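Pantry & Dry Goods Help
Spices and seasonings > Buying and storing in bulk

Bulk smoked paprika keeps going lumpy. Is it still good, and how should I be storing it?

Posted by flilton_pepperpot on 2018-12-08

Hi everyone! I've been reading this board for ages and finally have something to ask. I make spice rubs at home and sell a few jars at the market in Flilton, and I love it more than I can say. Back in November I moved up from the little grocery tins to a proper bulk bag of smoked paprika from Skasa, and the difference in smell alone was amazing. Deep, sweet, woodsmoke all over the kitchen!

My trouble is that it clumps. The first week it poured like sand. Now when I open the bag there are lumps the size of peas, and a few bigger ones down near the bottom. They break up if I press them with a spoon. I don't see any fuzz and it still smells like paprika, maybe a little flatter than it did.

What I've been doing: the bag sits folded over with a clip in the cabinet to the left of the stove. I scoop out what I need, mix it with the salt and brown sugar and garlic, and fold it back up. A batch of rub uses around 700 grams of paprika, so I'm in and out of the bag quite a bit on mixing days.

So I'd like to know whether lumps mean it has gone bad, what container people like, and whether I can put one of those drying packets straight into food. Also, the label says nothing about anti-caking agent and I'm wondering if I should be buying the kind that has it. I like a short ingredient list but I'd like to be able to shake the jar, too.

Thanks so much, this place has taught me a ton already!

ametepe_kitchen
Member

Oh, I'm so glad you went for the bulk bag, good smoked paprika is one of my favorite things in the whole pantry! Soft lumps that crush under a spoon are nearly always just moisture from the air. The powder is thirsty, it takes on a bit of damp every time the bag is open, and the grains stick. Paprika also has natural oil in it, which makes it stickier than, say, ground cumin. If you see any fuzz or odd-colored spots, or it smells musty or sour, throw out the lot. Don't sift the lumps out and keep the rest.

The cabinet is the first thing I'd change. Next to the stove is warm, and every pot of pasta you boil sends steam that way. Heat dulls the color and the smoke smell as well, so that could be the flatness you're noticing. I kept mine over the range for years and wondered why it went brown on me. Any cupboard on the far side of the room is better, and a cool closet is better still.

Next, get it out of the folded bag. A clip doesn't seal much. I use wide-mouth glass jars with a rubber gasket, and I split a new bag up on the day it comes home: one small jar for working, and the rest in big ones that stay shut until I need to refill. That one habit made more difference for me than anything else I tried. Fill the big ones nearly to the top so there's less air sitting in there with the paprika.

Glass does let the light in, so keep the jars behind a door or wrap them in a paper bag. Tins with a tight lid are great too if you can find them. I'd stay away from thin plastic tubs for anything smoked – the smell goes right into the plastic and the tub is a paprika tub forever.
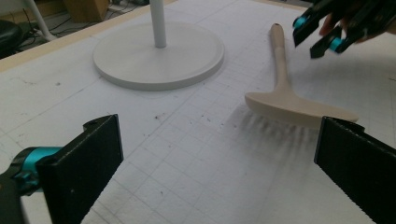

Work table with a faint gray grid

For mixing days, weigh out everything the batch needs into a bowl, close the jar, and then put the jar away before you start on the salt and sugar. Always a bone-dry scoop. And please don't shake straight from the jar over a hot pan! That's how my neighbor's chili powder turned into a brick, and she still brings it up.

To bring back what you've got, push it through a medium sieve with the back of a spoon. If it still feels damp after that, spread it thin on a parchment-lined tray and leave it in a dry room for a few hours with the windows closed. Some folks use a low oven. I've tried it and I won't again, it cost me a lot of the smoke. Toss any hard lump that won't crush.

Now the brown sugar in your rub. You didn't ask, but I think that's going to be your next question! Brown sugar carries its own moisture and it will share it with everything in the jar. I spread mine on a tray overnight to dry, then rub it through the sieve before it goes in. It's fussy but the rub pours beautifully. You could also look at turbinado, it's a much drier sugar and I love the crunch on ribs.

Have fun with it, and tell us how the market goes!

tirano_dry_goods
Regular

Great reply above, just adding the packet and label parts.

Yes, you can use drying packets as long as they are sold as food grade. Leave them sealed in their own little pouch, don't cut one open, and don't use the ones that come in shoe boxes. I tuck one under the lid and swap it out whenever I refill the jar. If you sell jars to the public I'd leave packets out of those and use them only in your own storage, unless you're going to label them clearly. Check what your state wants on the label for home kitchen products before you add anything new.

On anti-caking agent: the one you'll see most on spice labels is silicon dioxide, used in tiny amounts. It coats the grains so they slide past each other. It does its job really well, and it's widely used, but it won't rescue a bag that lives in steam. I buy without and store it right. If you do want some help in a finished rub, a little rice flour whisked in works nicely and people know what it is. It needs to go on your ingredient list like anything else.

One more idea, buy a smaller bag more often! I know the price per pound looks so good on the big one. But ground paprika is at its best when it's fresh, and I'd rather open a new one and get that wonderful smell again. Write the date you opened it on a strip of tape.

saltcellar_sam_i_am
New member

i just put some dry rice in the jar, works fine for me. my grandma did it with the salt shaker too. you have to pick the rice out though or it ends up in the rub lol

also try the freezer?

tirano_dry_goods
Regular

Rice is fun in a salt shaker, but I wouldn't put it in paprika you plan to sell. The freezer is OK for sealed jars you aren't touching. Let the jar come all the way up to room temperature before you open it, or water from the air will settle on the cold powder and you'll be back where you started.

flilton_pepperpot

You are all wonderful! The bag is out of that cabinet as of tonight and I have gasket jars drying on the rack. I sieved a cupful to try it and it runs off the spoon again. I had never once thought about the brown sugar, so that's going on a tray before I mix anything else. Going to try half a batch with turbinado too.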